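How messy should demos be before you throw them out?

Auður Stougaard
23 January 2023

OK so I've been going back and forth on this with my coworkers and I want outside opinions before we do something dumb to our own data. We're in the middle of collecting demos for a "put the clothes away" skill on the Laltumis project (hand-held grippers, a person wearing a camera on their head, you all know the drill). The soft stuff is killing me! Boxes and blocks went fine, I could do those half asleep. But you hang a jacket with two grippers and every single take comes out different. You miss the peg, you regrab, it slides, you go again, and then you get it and you're so happy you forget to stop recording.

We're at 1,419 episodes. I'd been tossing anything with a regrab in it, because that's how I was taught when I worked in Uster. Then last week I went back through the rejects and, well, a lot of them look like normal human behavior to me? Like that's just how a person hangs up a jacket when all they've got is two fingers on each hand.

The other thing is that the view from the gripper is mostly cloth as soon as you get close. I'm scrubbing through and half the time I can't tell where the peg is, so how is a policy supposed to? The head camera helps, except when you're looking straight down past your own hands. Here's how it looks from down there, the first two from the grippers at the coat stand and the last one from the head:

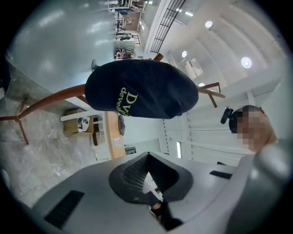
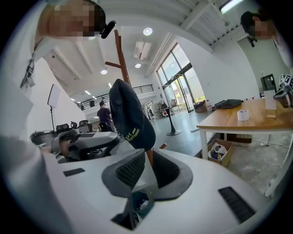
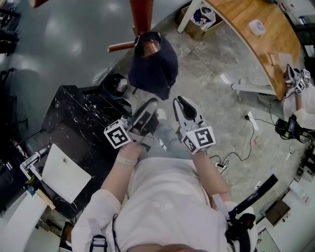 Sigrun Sundqvist
Keep the regrabs! Please keep the regrabs. We did it your way for one whole season, clean takes only, and the policy looked gorgeous right up until its first miss, and then it just sort of hovered there next to the hook. It had never seen a miss. If the person recovers and finishes the job, I'd call that a good episode. I'd only bin the ones where the operator gives up or drops the thing on the floor and walks off.

threadbare_80
Gonna disagree with Sigrun here, at least partly. Recoveries are great when they're recoveries. What I see in most people's data is dithering. Somebody hovers for four seconds thinking about where to go, and the model learns to hover for four seconds. We trained the same setup twice, once with everything and once with the slow ones cut, and the smaller set won by a lot. That was folding towels though, not hanging, so take it for what it's worth.

Auður Stougaard
Ugh, the dithering is real. I do it myself! I can hear myself going "ummm" on the audio. Did you cut whole episodes or only the pauses?

threadbare_80
Whole episodes. Cutting pauses out of the middle gave us little jumps in the motion and I didn't trust it.

Sigrun Sundqvist
See, I'd just practice more before recording. New people at our place do 80 throwaway takes before anything counts. Dithering goes way down and you don't have to argue about it later.

papercup
80 throwaways per person is a lot if you've only got two people and a deadline, lol. We do 13 and then start keeping them. You can always drop somebody's first day.

Also Auður, how many different garments do you have? I'd worry about that way more than regrabs. When I was at Ekitz we had over 1,000 takes with basically one hoodie, and then someone brought in a puffy coat and it was like we'd never collected anything. Move the stand too. Turn it between takes, even a little.

Auður Stougaard
Hmm. Fewer than I'd like. It's a lot of navy, I'll admit that. We do switch between a cap and clothes and sometimes start with the cloth on a chair, but the stand has been getting lazy treatment. I'll turn it from now on.

And on the regrabs I think I'm going to tag them and train both ways. My lead wants to use the Mac Giolla scoring script to sort them automatically, which I'm a bit iffy on.

threadbare_80
That script punishes long episodes no matter what's in them. It'd throw out all of Sigrun's beloved recoveries.

Sigrun Sundqvist
It would, and I'd be mad about it. Tag by hand. It's boring but you can get through a few hundred in an afternoon if somebody brings snacks.

papercup
Post the numbers when you have both runs? We're starting on scarves in March and I'd love to steal whatever you find.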